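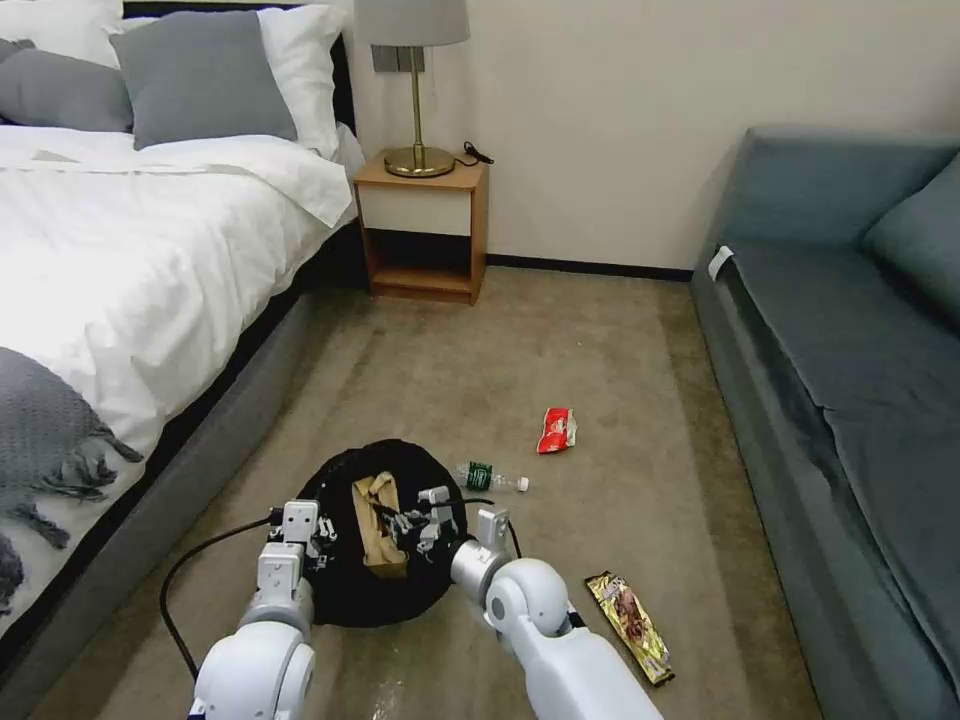
Can a robot tidy a bedroom while its owners are at work? It can pick up a fair amount of what's on the floor, slowly, with a person standing by, and it isn't ready to be left alone with the job.

Home-services company Gotura today released the findings of its Jevitz trial, which tested two-armed robots on chores that most people finish without thinking. The company had planned to announce a launch date in May. It is announcing test results instead, and it has no product for sale.

The trial covered 500 pickup sessions in furnished bedrooms and living rooms. The job was always the same: get the wrappers, bottles and paper off the carpet and into an open bag. Plastic bottles went well. Flat snack wrappers did not. A wrapper pressed against carpet gives a gripper very little to hold, and many attempts ended with a pinch of carpet fiber and the wrapper still in place.

Soft bags caused trouble of their own. A bag that sags or rolls while an arm is inside it has to be held open with the other arm, and that leaves one arm to do the work. A typical session took 20 minutes. Testers clearing the same rooms by hand rarely needed more than one.

"We would like to say the hard part is behind us, and the results don't let us say it," the company said in a statement. "Short videos of robots cleaning have set expectations that our own trial could not meet."

Gotura tested shop-floor work too, at a Gallardo packing site where the machines sorted 3,000 returned items into bins. Results there were better. The bins were rigid, the lighting never changed, and the same few shapes came around again and again. Staff still had to step in for anything in a torn or floppy package.

The company has dropped bed making and laundry folding from the next phase. It will keep working on floor pickup in 5 rooms, with new fingertips supplied by Tridden, and will publish the failure rate alongside the success rate. Gotura advises property managers and retailers to ask any vendor how often a person had to intervene, and to see a full session before signing a contract.

Comments

dustpan_dad: 20 minutes for a few wrappers. My kids are faster and they complain the whole time.

M. in Unit 4: Nice to see a company admit it. Still wouldn't pay for it.

carpetburn: What about under the bed? That's where all of ours ends up.

Related

Gallardo Extends Returns Sorting Trial
Tridden Shows Softer Fingertips for Flat Objects
What Our Testers Learned From Trash Bags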